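Wiring the back board, finally

Sep 19, 2019

Quick one tonight, tea's in the oven and I've got until the timer goes.

So the back board of Aduvham is wired. Mostly wired. For anyone new, Aduvham is the little country station I've been building in the sleepout since May, N scale, two platforms, a goods siding, a silo that's too big for everything else and is staying anyway. The front board has had power for months. The back board had power in the sense that there was a powerpoint near it.

What held it up was the wire box. Old ice cream tub, originally, then two ice cream tubs, then a shoebox with both tubs in it and a heap of loose stuff on top. Every time I wanted a length of anything I'd pull one end and the whole lot came up like spaghetti. I'd cut what I could reach, chuck the rest back, shut the lid. Did that for ages. Would not recommend.

Last weekend I tipped it all out on an old bedsheet on the lounge floor and sorted it. Took two nights, not one. By the end I had 29 bits long enough to bother with and a big pile of offcuts. Offcuts under a finger length went in the bin, apart from the really thin solid core stuff which I keep for tying down hedges and making fence wire. Everything else got wound round a bit of card with a notch cut each end. Cereal box card. Works fine. I did try the fancy plastic bobbins from the craft shop and they crack if you look at them sideways.

Colours, for those who asked after the last post. Mine don't match anyone's standard so please don't copy them and then write to me!

Red and black – track bus, both boards, the thick stuff
Green – points
Blue – building lights
White – platform lamps
Yellow – signals, and only signals

Yellow used to be signals and also whatever I'd run out of. Which is how I spent a whole evening in winter chasing a fault in the goods siding that was in fact a lamp in the pub. Never again. If I run out of blue now I stop and go to the shops like an adult.

Speaking of. Drove into Bildale for more, the hobby place there has closed (sad, it was a good one, dusty but good) so I ended up at Hamdan on the highway, next to the tyre place. Hamdan is more of an auto electrical joint but the bloke at the counter found me a roll of thin yellow that was close enough to what I had. A bit greener than the old stuff. Kind of mustardy. Under the boards who cares. $8 for the roll and I reckon it'll see me out.

Also bought one of the Skitex connector kits while I was there, on impulse. Mixed feelings. The connectors are good, they click together and stay put. The little labels that come with them are rubbish, they'd fallen off by morning. I've gone back to masking tape flags with biro on them. Fold the tape round the wire, stick it to itself, write the number on both sides. Ugly as sin and you can read it lying on your back with a torch in your teeth.

Now the order I did it in, mostly so I remember for the branch line:

Drilled all the drop holes first, from the top, before any scenery went down. On the front board I drilled after ballasting and you can still tell where.

Fed every wire through and let it hang. Didn't connect a thing until they were all through.

Flagged each one as it went through. Not after. After is a lie you tell yourself.

Then got underneath with the camping mat and did the connections in one go, left to right. There's 19 drops on the back board all up and I did the lot in one sitting with the cricket replay going. My neck has opinions.

Tinned the ends as I went. I know some people swear you shouldn't tin anything that's going under a screw. Mine have been under screws for years at home and on the last layout. Do what you like.

The fiddly bit is the signals. Wire that thin has a mind of its own, it comes off the roll with a curl in it and the curl doesn't want to leave. You get it heading where you want and the end wanders off to the side. Things that have helped: pulling it gently through a folded bit of cloth first, which takes out the worst. Cutting it longer than you think, then longer again. Holding it close to the tip, not half way down, or it just bows. And good light. I moved the desk lamp over from the study and wondered why I'd been working in the gloom like a possum all this time.

Anyway the signals are not all in. Home signal yes, starter yes, the one at the end of the siding no. I'd got over 45 minutes into that one when I realised I'd threaded it through the hole for the point motor, and at that stage I put the iron down, turned everything off at the wall and went to bed. Fresh eyes. It'll be there on the weekend.

Other bits while I'm here:

The storage. All the cards of wire now live in a fishing tackle box, the cantilever kind, bottom tray for the thick stuff, top trays for thin. One colour per slot. It shuts! I have opened and shut it several times just for the pleasure. The shoebox went out with the recylcing.

The platform lamps are too bright. Every single one. I'll be putting bigger resistors in, and yes I was told, in the comments, twice.

Someone asked about the backscene. Still plain sky. I had a go at some hills and they looked like a row of loaves, so I painted over them and we're back to sky. Might try cut paper next, grey green, very far away.

And the silo. It's staying. I like it. I've weathered it with watered down brown and a bit of chalk and it looks like every silo we ever drove past on the way to Nan's.

Next job after the siding signal is testing the lot with the covers off, then the fascia can go on the front and I can stop snagging my jumper on it. I've still got to work out where the controller shelf goes too. Left hand end makes sense but the door opens that way and I've allready clouted it once with the vacuum. Might hang it on a hook and be done with it.

If anyone's got a better trick for taking the curl out of thin wire, put it below, I'll try anything at this point. Timer's going, it's the pasta bake, more on the weekend if the siding behaves.

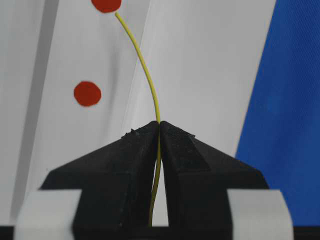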